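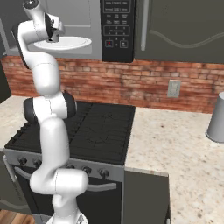 White robot arm in front of a gas range, microwave above. Computer-rendered.

She has been looking after flow and pressure kit at the Nasution dairy works for most of her working life and she talks fast, mostly while walking. We caught her between a shutdown meeting and a job on the steam side. Twenty minutes, she said. We got more like forty.

First question, why swap out the old steam meters at all?

"They drifted. Simple as that. You'd zero them in April and by summer the totals didn't match the boiler feed, and then you get the phone call." The old setup was a plate in the line, a separate pressure gauge further along and a temperature probe somebody had put in the wrong side of a bend. Three signals, three sets of wiring, one sum done in the control room. "If one went off, the sum still came out. Just wrong."

The new ones are from Jarkum. Vortex type, pressure and temperature built in, the mass flow worked out in the head. She ordered 4 to begin with, all for the main header and its branches. The first came up reading 2982 kilos an hour on a line everyone swore was carrying 2000. Cue an argument.

"Everyone blamed the meter. I blamed the meter! Then we went and looked, and there was a bypass valve passing. Had been for ages, I'd guess. Can't prove how long."

Wiring was the bit she didn't enjoy. The site runs a mix – older loops on 4-20, newer panels on Modbus, and a gateway box from Forkia in the middle that she describes with a word we won't print. Adresses clashed. Two meters answered to the same number and the screen flicked between them all Sunday.

"Read the manual before you give it an address. I didn't. I do now."

Does she trust the self-checks? Partly. She likes the alarm for vibration, because the pumps next door shake everything. She's less keen on the one for wet steam, which goes off at start-up every single morning. "You end up ignoring it and that's bad practice. So we put a delay on it. Still not happy with that."

Calibration next. The works used to send everything away to Sorkanau, weeks at a time, with a spare fitted meanwhile if there was one. Now they check the electronics in place and only send a meter off if the check fails. Of 86 instruments on her list, the steam ones used to eat the most hours. Not any more – that's the pH probes, and she has veiws on those too.

Any advice for a smaller site? Straight pipe, she says. Get your straight pipe sorted before you spend anything. "People pay for a lovely meter and stick it right after an elbow."

Then her radio went and she was off down the stairs. Something about a condensate pump.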